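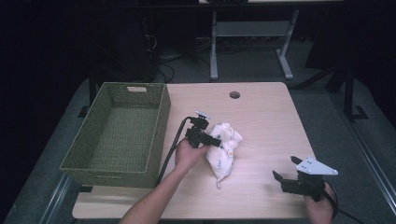 Saturday, Ledville bench

Cloth day! Finally got the handheld grippers onto soft stuff after all that time with blocks and cups, and I'm much happier with what we're collecting now. The task is the one Birutė wrote up: start with a crumpled cloth on the table and the green basket to the left, straighten the cloth out, fold it, put it in the basket. Reset, crumple, go again.

Session plan was 24 takes. We kept all but 7 of them, which for a first go at cloth is great. The bad ones were nearly all mine: I kept hunting for a corner with the left gripper while the right one sat there doing nothing, and by the time I had both corners the take was twice as long as it should be. Yusri watched one back and said it looked like someone looking for their keys. Fair.

What helped:

Open the right gripper wide before starting and keep it wide until you've picked your corner. If you half close it on the way in, it pushes the cloth ahead of it and you end up chasing.

Come in low. From straight above, the jaws pinch two layers and you only find out when you lift.

Crumple it differently every time. I'd got lazy and was dropping it the same way over and over. Satish spotted it from the recordings before I noticed myself. From now on whoever isn't holding the grippers does the crumpling.

Cables: the left one wants to swing toward the basket. Give it slack off the front of the table first and it behaves. Caught it on the basket rim once and dragged the whole thing – take thrown out.

Tried a run of 10 with the basket pushed a little over the left edge of the table, to get some variety in where it sits. Worked fine and I'd like to do more of this. We have far too many takes with it in one place, and Ozan's last policy clearly learned the place and ignored the basket. It let go of a cup over bare tabletop with total confidence.

Open question for Trygve: do we keep takes where the fold is ugly but the cloth ends up in the basket? I say yes, with a tag. The recoveries are the best part of the data. In one take I lost a corner mid-fold, went back, got it again and carried on, and I'd love a hundred more like that.

Next: same task with the thicker cloth from Flinbridge, then two people swapping hands so it isn't all my wrist habits in the set. Also need to recheck the tracking on the right gripper, it drifted a bit toward the end – restarting cleared it, but I don't know why it started.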